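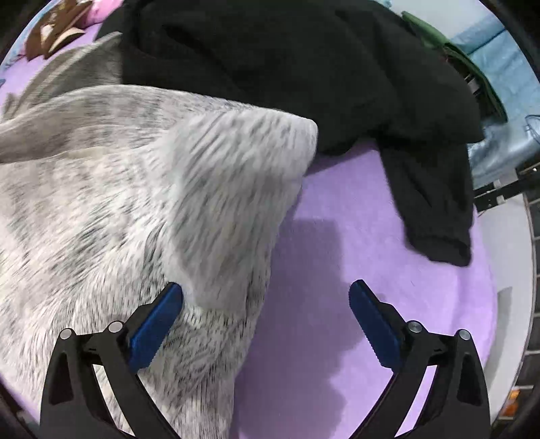

Visit report: Kitiren motor neurone research centre, open day

Posted 2023-12-26

The Kitiren centre opened its laboratories to donors and families in November. I attended on behalf of our walking group, which has raised money for motor neurone disease research through the Belmonte charity walk. These notes cover the parts of the program I was able to attend. The imaging suite ran at the same time as the biobank tour, so it is missing.

Registration was in the ground floor foyer. Visitors were split into groups of 14 and given a coloured lanyard. Bags and drinks stayed in lockers. Closed shoes were compulsory past the first set of doors, and one man in our group had to borrow a pair.

Biobank

Nobuhle Moodley manages the sample collection. The bank holds blood, skin and spinal fluid from 200 participants, with repeat samples where people have been able to return. Each tube carries a printed code and no name. The link between code and participant is kept on a separate system that laboratory staff can't open.

Two freezers are kept running with nothing in them, as backup. The alarm calls a mobile phone held by the on-call technician, and then a second phone if the first isn't answered within five minutes. A visitor asked whether samples could be withdrawn. They can, on written request, although results already published stay published.

Cell culture

We viewed this room through a window. Skin cells are reprogrammed to a stem cell state and then directed to become motor neurones. Bheki Shabalala put the whole process at several months per line and said a proportion of lines fail the quality check and are discarded. The incubators are opened on a roster to limit temperature changes. There was a microscope feed on a monitor in the corridor, but it dropped out twice and we moved on.

Trial office

Jamshid Nouri presented the Uridia study, an observational project that follows breathing function, grip strength and speech at home. It doesn't test a drug. Enrolment stands at 69. Participants record a short passage each week and post back a diary every three months. He was asked several times when results would be available and would only say that the follow-up period has to finish first.

The same office handles travel reimbursement for regional participants. Fuel and parking are covered, as is one night's accommodation for a carer. Claims go through an online form called Pirkex, which was described by two people in the audience as hard to use on a phone. A paper version is available from reception.

Funding session

Cormac Coughlan went through where public donations go. Last year they paid for 33 per cent of laboratory consumables, one PhD stipend and part of the freezer service contract. Income rises sharply after a well-publicised appeal and falls away the following year, which makes it difficult to hire on anything longer than a twelve-month contract. Regular giving is a small share of the total. He would like it to be larger.

Mandla Makhubela, whose brother took part in an earlier study, spoke briefly about home visits and the value of having the same nurse each time.

Practical points

Parking on site is limited and the overflow area is gravel, with a slope that would be hard going in a manual wheelchair. The lift to level two takes one power chair at a time. Captions were provided in the lecture room but not on the tour. Tea was served in the courtyard. The next open day hasn't been scheduled, and the centre takes names for its mailing list at the front desk.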